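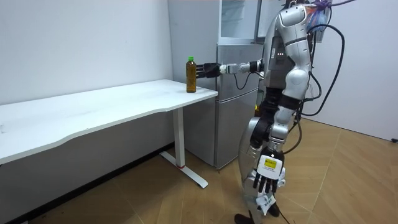
Pentti Manninen once objected that a refrigerator and a table do not need a chapter, and that anyone who can carry a drink across a room already knows what is in it. Many students feel the same way when they reach this part of the course. They have covered floor plans and storage, and the small food and drink area looks like a corner to be filled in at the end. In practice it is one of the spots people use most, and a few inches in the wrong place will bother them every day.

## Chapter 12: The Refrigerator and the Table Beside It

This chapter deals with rooms that are not full kitchens. They have no stove and often no sink. What they have is a refrigerator, a flat surface near it, and people who come for a bottle of tea or their lunch. Offices, workshops, school staff rooms and shared apartments all have a corner like this. You will learn how to place the two main pieces, how to judge the space between them, and how to keep the surface in a usable state.

### 12.1 The set-down surface

A person taking something out of a refrigerator usually has one hand on the door. The other hand holds the item. If there is a surface close by, the item goes down on it and the door gets closed. If there isn't, the door stays open while the person looks for a place, or the item ends up on top of the refrigerator.

The surface doesn't have to be large. A plain desk will do the job as well as a counter. Height matters more than length, and the end nearest the refrigerator should be kept clear. Rounded corners are a good choice here, as people turn past that end many times a day.
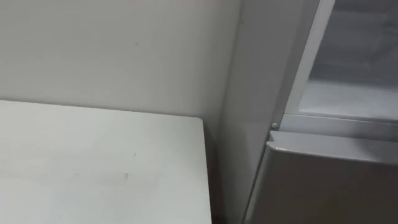
Leave a gap between the table and the side of the refrigerator. Most units need some room for air, and the maker's instructions will give the amount. The gap also has to be wide enough to clean. In our practice room at Lurnordale we allow 2 inches for air and then widen the gap until a broom fits. A gap that takes a bottle cap but no broom is the worst of both.

Check the door before you fix anything in place. Open it all the way and pull out each shelf and drawer. Some drawers will not slide out unless the door is fully back against its stop.

### 12.2 Bottles on the table

Bottles are the most common thing set down in these rooms, and they cause most of the spills. A full bottle is steady. A nearly empty one is light and tips when a sleeve brushes it. Teach people to set a bottle back from the edge, with the cap screwed on. 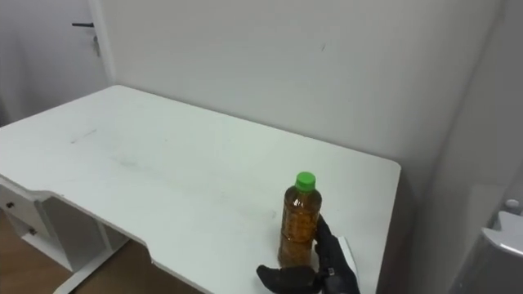
White tops show every mark, and this is an argument in their favor. Scuffs and smudges build up on dark tops too, but they go unseen and unwiped. Use a damp cloth first. If a gray mark stays, try a little dish soap and wipe again with clean water. Do not use a scouring pad on a glossy top.

Before going on to 12.3, measure the refrigerator corner in a room you use. Write down the height of the table, the width of the gap and the swing of the door. You will need all three for the Haverford floor plan.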